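Jillirlow Shape Blocks: notes to go with the set
Version of May 25, 2019

A folder of pictures, sorting lists and short notes on small coloured wooden blocks and the boards we play with them on.

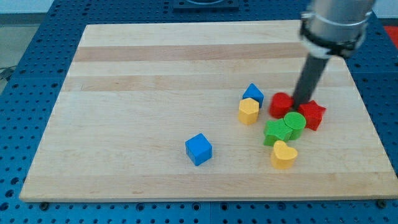 Hussam Sfeir wrote back that a star and a heart have no business in a building set, as neither will hold anything up, and that he would sooner have a second cube of every colour. I have some sympathy with him. Anyone who has tried to finish a tower with a heart will have some too, but the odd shapes are the ones people reach for first, and so they stay in.

What you get

The folder is called Jillirlow, after the house where the first lists were drawn up on the backs of envelopes one wet March. Inside there are 44 pictures, a plain text list to go with them, and 11 sorting games that need nothing more than a handful of blocks and a flat place to put them. The lists are in everyday words on purpose. A thing with a six-sided top is a "hexagon block", a round upright one is a "cylinder", and the blue wedge is a "triangle block", even though I know very well it ought to be a triangular prism and have been told so in writing.

Colours and shapes

The small set has eight blocks, two in each colour:

blue: triangle block, cube
yellow: hexagon block, heart
red: cylinder, star
green: cylinder, cross

The green cross gave us more bother than all the others together. From some sides you would call it a star – my own first list did – and if your copy of the notes says "green star" anywhere, please read it as the cross. The cylinder is the only shape that comes in two colours, which makes it a good one to start small children off with: find me the other one like this.

The board

We use a butcher-block board of light maple strips, glued side by side, with a couple of darker bands along it. One of them is a lovely honey colour. I am fonder of that board than I should be. It gives the blocks a pale ground to stand on, and the yellow ones still show up well against it, which I had worried over. A plain tray will do just as nicely at home. Wipe the board with a barely damp cloth and let it dry standing on its edge.

Naming the files

Each list has the colour first, then the shape, then a word for where the block is: "together" or "apart". A block counts as apart if you could slide another block between it and its nearest neighbour without touching either. Prendergast, the older folder, had the shape first. If you are joining the two, swap the first two columns over before you do anything else.

Things still to do

The Istus games (20 cards, bigger blocks) are typed up but not checked. Trerkero has only 12 cards so far and wants a better name for the half-round piece – "bridge" is what the children say, and I am inclined to let them have it.

Corrections are very welcome, long ones especially. Put the name of the list at the top of your note and the line you mean underneath.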